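Folding thin white cloths without a ridge
Posted by Tillman, 22/08/2018

I fold 30 of these on a wooden table. The hem side stays flat but the other side bunches up — the stack then leans. 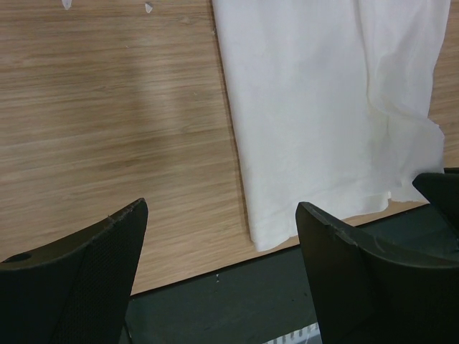
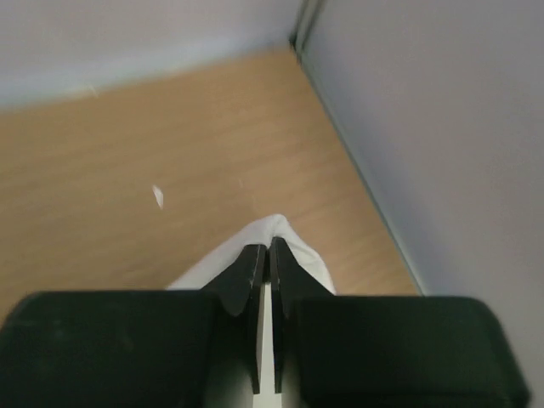 Is there a fix short of ironing every one?

Stultcombe
Lay the hem parallel to the grain and use the grain as a guide. Smooth from the hem toward the far end with a flat hand, 2 passes, then fold. Never pull on one corner only.

Wusville
just iron them, takes 9 minutes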